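Perguntas frequentes sobre secagem de madeira serrada em estufa

Atualizado em 12 de janeiro de 2018

Comecei a juntar estas perguntas num caderno, depois num ficheiro, e agora estão aqui na página porque já me cansava de responder sempre o mesmo por correio eletrónico (com muito gosto, atenção!). Trabalho com uma estufa pequena ao lado de uma serra de fita e compro quase toda a madeira em toro. Quem tem uma instalação industrial com várias câmaras vai achar algumas respostas demasiado caseiras. Paciência, escrevo do que conheço.

Preciso mesmo de uma estufa ou chega secar ao ar?

Depende do destino da madeira. Para vigas de telheiro, vedações e bancos de jardim, eu seco ao ar e fico contente. Para soalho, portas interiores e móveis, o ar não chega: a madeira estabiliza com a humidade do sítio onde está empilhada e, quando entra numa casa aquecida, continua a perder água e mexe. Já tive de refazer uma porta por causa disso e não quero repetir a experiência.

O que faço quase sempre é as duas coisas. Primeiro ao ar, debaixo de telha, e depois estufa para o acabamento. Gasta-se menos energia e a madeira sofre menos.

Que estufa é que usas?

Uma Helmy de desumidificação, comprada em segunda mão à serração Plallham quando eles mudaram para vapor. É lenta, faz um barulho de frigorífico velho e adoro-a. Tem capacidade para 20 metros cúbicos, embora eu raramente a encha até acima, e só levou duas reparações a sério desde que cá está: um ventilador e a vedação da porta. A vedação, por favor, vejam a vossa! Uma porta que deixa passar ar estraga o controlo todo e a pessoa anda semanas a culpar o programa.

A que temperatura secas?

Para pinho deixo subir a 60 sem grandes cerimónias, quando a estufa aguenta. Com castanho e carvalho sou muito mais mole, começo baixo e subo devagar. O carvalho grosso é o que me tira o sono, porque a superfície seca, encolhe, e o miolo continua cheio de água. As fendas aparecem nos primeiros dias, quando estamos todos com pressa e a achar que está a correr bem.

Se tiver de dar um único conselho: comecem com a humidade do ar alta. Entro com 80 por cento de humidade relativa na câmara e só a deixo descer quando as amostras me dizem que posso.

Que amostras são essas?

Tábuas de controlo. Corto-as de peças iguais às do lote, selo os topos, peso, e volto a pôr na pilha num sítio onde chegue com a mão. Depois é pesar com regularidade e anotar. Parece trabalho de escola, mas é o método em que mais confio. Ponho pelo menos uma do lado da entrada de ar e outra do lado da saída, e se tiver madeira de espessuras misturadas (não devia, mas acontece) ponho uma da espessura maior.

E os medidores de agulhas?

Tenho um Vuren e uso-o todos os dias. É ótimo para comparar tábuas e para ver se um lote está uniforme. O que não faço é acreditar nele com madeira muito verde, porque acima do ponto de saturação das fibras as leituras andam por onde lhes apetece. Também convém corrigir pela espécie e pela temperatura. Madeira acabada de sair da estufa, quente, dá valores mais altos do que tem. Deixem-na arrefecer antes de medir e de se assustarem.

Como é que empilho?

Com calma. Ripas secas, todas da mesma espessura, alinhadas na vertical umas por cima das outras. Se uma ripa fica desviada, a tábua de baixo leva o peso no sítio errado e sai da estufa com uma barriga que já não se tira. Eu uso ripas de 20 milímetros e faço-as de desperdício já seco. Nos topos encosto a última ripa o mais possível à ponta, e por cima de tudo vai peso: blocos de betão, em cima de uma grade.

Outra coisa que aprendi tarde: deixar folga certa entre a pilha e as paredes da câmara, e pendurar umas cortinas de lona por cima da pilha. O ar é preguiçoso, vai sempre por onde custa menos, e se há um buraco por cima da madeira é por aí que ele passa.
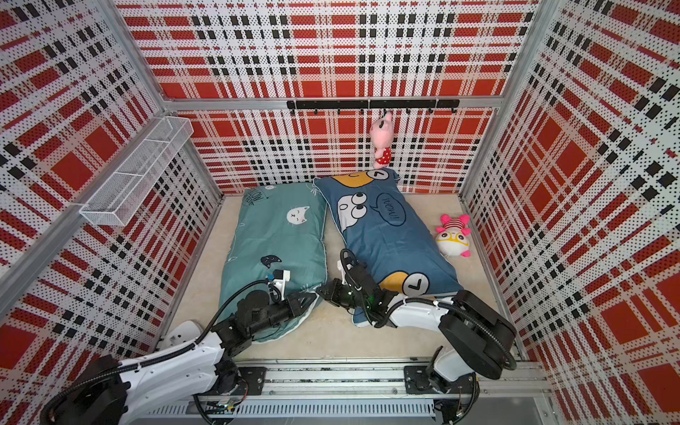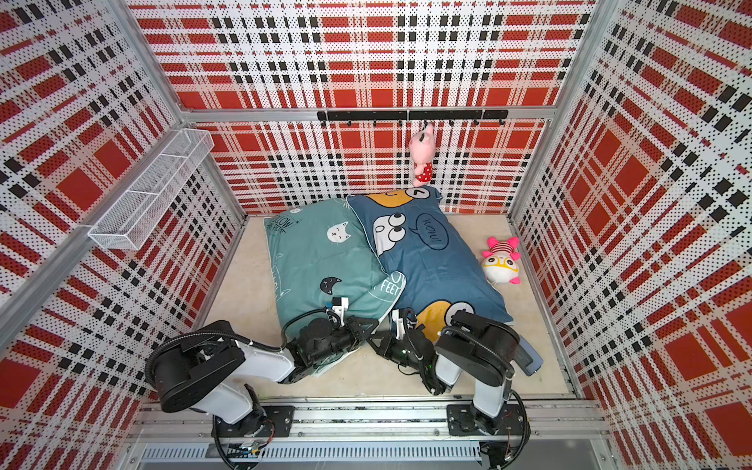 Tenho sempre ideias novas depois de publicar, e quem lê também. Sanska escreveu-me que, na estufa de lá, as cortinas de lona fizeram menos diferença do que inverter o sentido dos ventiladores a meio de cada turno, e que o lado da saída deixou de ficar sempre atrasado em relação ao outro. Faz todo o sentido, sobretudo em pilhas largas. A minha Helmy só sopra para um lado, por isso a alternativa que me resta é fazer pilhas mais estreitas e ter paciência.

Quanto tempo demora um lote?

A pergunta que toda a gente faz e a que menos gosto de responder! O último lote de castanho, que entrou já com uns bons meses de ar, levou 33 dias. Carvalho da mesma espessura levaria mais. Pinho verde, bem menos. A espessura pesa imenso nisto: dobrar a grossura de uma tábua faz muito mais do que dobrar o tempo, e quem me pede pranchas grossas para tampos de mesa «para o mês que vem» recebe uma resposta simpática e um não.

Porque é que a minha madeira saiu com manchas cinzentas ou azuladas?

Se é pinho e a mancha é azulada, o mais provável é ser fungo, e apareceu antes da estufa. Toros parados no parque com tempo quente, ou tábuas frescas empilhadas sem ripas de um dia para o outro, e já está. Não tira resistência que se note, mas tira valor na venda. Serrem depressa e ponham ripas logo no próprio dia.

Se são riscas no sítio das ripas, então o problema está nas ripas: húmidas, sujas ou largas demais. No carvalho há ainda a mancha escura do ferro, que aparece onde encosta um prego, uma cinta, uma serra suja. Essa sai com ácido oxálico, com luvas e com janela aberta.

O que é o condicionamento e posso saltá-lo?

É a fase final em que se volta a dar humidade ao ar da câmara para aliviar as tensões da madeira. Pode saltar-se, claro, e a tábua parece perfeita até ao momento em que a abrimos ao meio na serra e ela fecha em cima do disco. Assusta e é perigoso. Eu faço o teste do garfo: corto uma fatia, tiro o miolo com a serra de fita e fico com dois dentes. Se os dentes se dobram para dentro, ainda há tensão e a madeira volta para a estufa mais um bocado. Convém esperar antes de tirar conclusões, porque os dentes podem mexer-se umas horas depois do corte.

A estufa mata o caruncho?

Mata, se o calor chegar ao centro da peça e lá ficar tempo suficiente. A minha, que trabalha morna, não me dá essa garantia em peças grossas, e por isso não a prometo a clientes. Quem precisa de madeira tratada para embalagem e exportação tem de ir a uma instalação certificada, com registo de temperatura e carimbo. Eu não faço esse serviço.

Secas madeira de outras pessoas?

Seco, quando há espaço, e em janeiro costuma haver. Peço que venha toda da mesma espécie e da mesma espessura, com os topos selados (tinta velha serve, cera é melhor) e sem terra agarrada. Não aceito madeira de demolição com pregos, nem um lote de três tábuas de nogueira que tem de sair antes de tudo o resto. Essas três tábuas entram quando houver mais nogueira, e eu aviso.

Onde guardo a madeira depois de seca?

Em sítio fechado, sem chão de terra, bem encostadinha e já sem ripas, tapada se for preciso. A madeira seca volta a beber água do ar, devagar mas bebe. Para soalho, levem-na para a divisão onde vai ser aplicada e deixem-na lá a habituar-se, com a casa já fechada e o reboco seco. E levem o medidor também, para ver o valor antes de pregar a primeira régua.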